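Torradeira de duas ranhuras SUPOR, branco-creme

Ref. interna Fesevel: TD-11
Categoria: Pequenos eletrodomésticos / Pequeno-almoço
Estado: disponível por encomenda

Descrição

Torradeira de bancada para uso doméstico e copas de escritório, com corpo branco-creme de cantos arredondados. Aceita duas fatias em simultâneo, inseridas pela parte superior. A alavanca, escura, desloca-se numa ranhura vertical na face frontal; o botão redondo branco fica por baixo. Os dois comandos estão do mesmo lado, pelo que o aparelho pode ser encostado à parede pela face posterior, mantendo a distância indicada em Instalação.

A marca figura na frente em caracteres pequenos e escuros. O cabo de alimentação é branco.

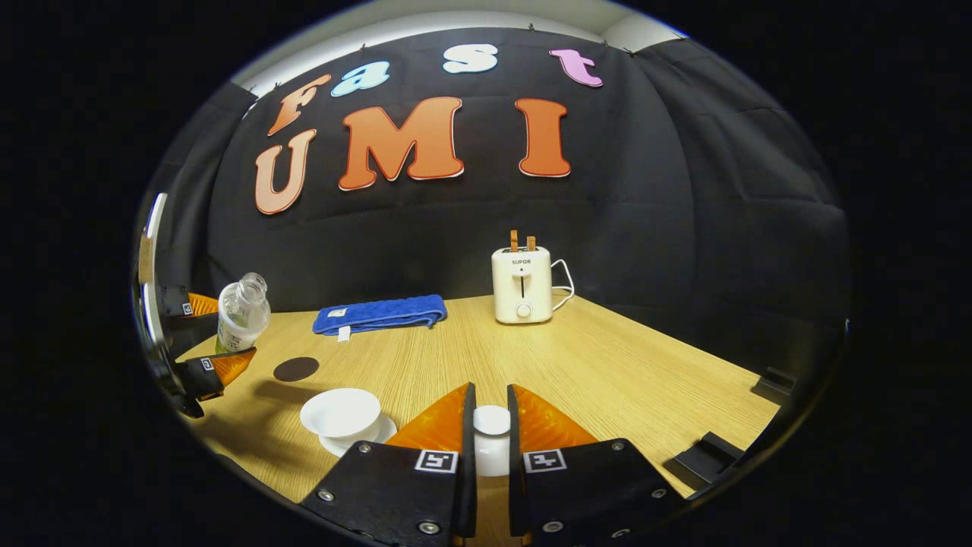 Instalação

Colocar sobre superfície plana, estável e seca. Os tampos de madeira são admitidos. Guardar 11 cm livres até à parede e 65 cm acima das ranhuras. Não instalar sob armários suspensos nem junto de cortinas. Toalhas e panos de cozinha devem ser afastados do aparelho antes de o ligar. O cabo não deve passar por baixo do corpo nem ficar pendente da bancada.

Utilização

Inserir as fatias com a alavanca em cima. Regular o botão. Baixar a alavanca até prender. Para pão congelado, selecionar um nível superior ao habitual. Não introduzir talheres nas ranhuras. Pão barrado ou recheado não é admitido.

Limpeza

Desligar da tomada e deixar arrefecer. Limpar o exterior com pano húmido bem torcido, sem abrasivos. Retirar as migalhas com regularidade. Não mergulhar em água.

Fornecimento

Entrega em 3 dias úteis a partir do armazém de Valcárcel. Encomendas para revenda: consultar preços por escalão, até 400 unidades. Acessórios têxteis de cozinha e recipientes vendidos em separado (catálogo Dresix).

Assistência

Pedidos de assistência e peças: Teodoro Paredes, serviço pós-venda Fesevel. Indicar a referência interna e o número da fatura. Devoluções aceites apenas na embalagem original, com o cabo enrolado e sem resíduos de pão.

Ficha revista terça-feira, 22 de agosto de 2023.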